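Vudach workshop puts plans for its two-armed egg-packing robot online 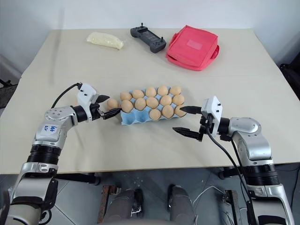

NOVEMBER - Vudach, the shared workshop on the old cannery block, is releasing the full build notes for Plamemard, a two-armed robot put together by members in the evenings. Parts list, wiring, control code, the lot. Free to download, free to copy, free to improve.

Plamemard started as a home project. Settimio Ferraro had two arms clamped to his kitchen counter and no counter left to cook on. He brought the whole thing down to Vudach, where Loredana Pace took over the wiring and most of the software.

Why eggs? Cheap, easy to find, and they tell you right away when your grip force is wrong.

"I wanted a job my mother would understand," said Ferraro. "You say manipulation to her, she goes back to her crossword. You say it puts eggs in a carton, she wants to know how many it broke."

The answer to that one is in the build notes too. The team has logged more than 600 egg moves so far, with a column for cracks and a column for what was changed afterward. Early pages are not pretty. Pace insisted they stay in.

"People building this at home are going to crack eggs," said Pace. "They should see our bad weeks next to theirs. Otherwise they'll think they wired it wrong, and maybe they did, but check the grip settings first."

Parts for the build came to $2,275, not counting tools or the workshop's own 3D printer time. That figure covers both arms and grippers, motor drivers, power supply and cable. A good chunk went on replacing motors bought too small the first time round. Start with the sizes in the list.

What is in the download:

Parts list with prices paid
Wiring diagrams, version 2
Gripper finger drawings, printable
Umach, the control software written by Pace
Hou, a small logging tool for test runs
The full egg log, unedited

Umach runs on an ordinary laptop. An operator can drive the arms by hand to try out a grip, then save the positions and play them back. Hou writes each run to a plain text file. Both are early versions and both have bugs - the known ones are listed at the top of the read-me, the rest are yours to find.

Still on the to-do list: cable routing at the elbows, quicker hand-offs between the two arms, and a soft pad for the fingers that doesnt peel off after an hour.

Vudach will hold an open bench evening for anyone who wants to try the controls or get help with their own build. Doors at 6:30 p.m., workshop entrance is on the alley side. Bring a laptop if you want the software installed. Kids welcome with an adult, closed shoes please.

Spare motors, scrap aluminum and eggs close to there date are all gladly accepted at the front desk.

Press contact: Loredana Pace, Vudach workshop. Interviews and bench visits by arrangement, evenings best.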